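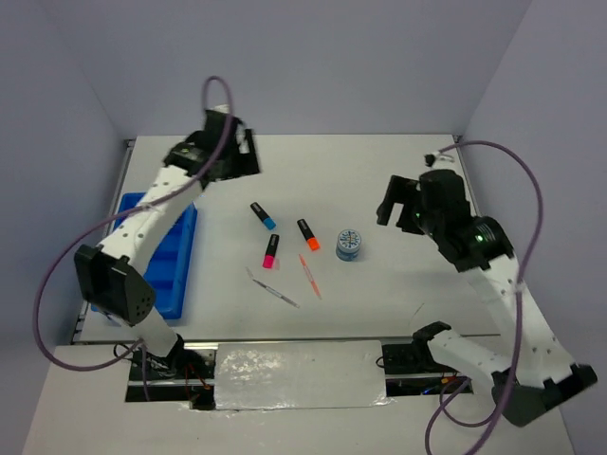 The Drodov two-arm bench is a tabletop sorting and handling station for labs, training rooms and small packing jobs. It ships as a single unit: the table, two arms with two-finger grippers, three walls and the cabling. Power and a network connection are all it needs on site.

**Arms.** Both arms mount at the front edge of the table and reach in over the work area. They can be run separately or as a pair. The most common setup has one arm picking and the other holding a tray or a box steady. Gripper fingers are sold in pairs and come off with a hex key, so a shop that handles both pens and small tins can keep a second set on the shelf.

**Table and walls.** White top, plain walls at the back and on both sides. The plain wall panels are there to give the vision software an even background, and they also stop round items from rolling off. Please leave the walls on during normal use -- calibration assumes they are in place.

**Cables.** The purple cables run outside the arms with slack left at the wrist and the base. Don't tie them down tighter than delivered. Replacement cables are stocked and can be swapped without taking an arm off its base.

**Sorting work.** The Palomino task pack covers desk supplies: highlighters, pens, small round containers and similar items, placed into a divided tray. You set which compartment takes which item on the setup screen. Trays from other makers are fine as long as the dividers are rigid. Very thin or clear items are harder to pick, and we suggest testing your own before ordering the pack. We will run a sample box of your items and send back the results.

| Item | Detail |
|---|---|
| Arms | 2 |
| Warranty on arms | 25 months |
| Task packs available | 9 |
| Gripper service interval | 2,000 hours |
| Control software | Briltar, one seat included |

**Options**

- Bomon rolling base with locking casters
- Spare finger set, narrow or wide
- Extra Briltar seat
- Cover for the tabletop

**Ordering.** Benches are built to order. Units ordered now are scheduled to ship in May. The rolling base ships separately and takes a second person to fit. Installation is not included, but the setup guide covers leveling, first power-up and calibration, and phone support is free for the length of the warranty.

Returns are accepted on unopened task packs and spare parts. Benches can be returned only if they arrive damaged -- keep the crate until you have run the first calibration.

Page updated Feb 20, 2026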